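Sortierset von Girkeck, zwei Schalen plus Würfel - kurzer Eindruck

Bestellt Anfang Februar, nach zwei Tagen da. Karton ok, Anleitung dünn. Brauch ich aber auch nicht, Farbe zu Farbe, fertig.

Schalen gefallen mir. Flach, heller Boden, kräftiger Rand, einmal blau, einmal rot. Farben gut zu unterscheiden, auch abends bei mieser Lampe.

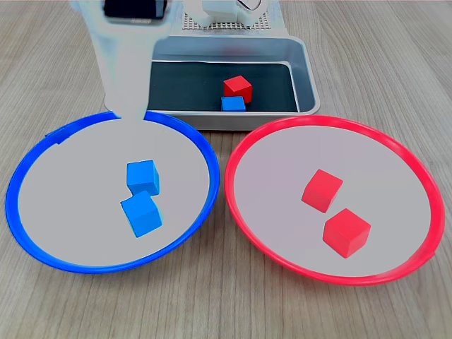
Blau zu Blau, Rot zu Rot. Metallschale dahinter.

Minuspunkt: am blauen Rand ist eine Stelle, wo der Kunststoff übereinander liegt. Stört mich optisch, sonst egal. Würfel matt, gute Farbe, da gibts nix zu meckern. Die von Wido waren blasser.

Metallschale ist eckig, innen dunkelgrau. Würfel heben sich gut ab - auch die blauen. Klappert allerdings ordentlich, wer Nachbarn hat legt was drunter. 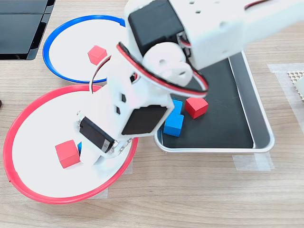

Gemischt: roter Würfel in der blauen Schale, drei Würfel im Tablett.

Preis 30 Euro, naja. Für 20 wärs ein klarer Kauf. Würd es troztdem wieder nehmen, 4 von 5.

Iestyn Watkins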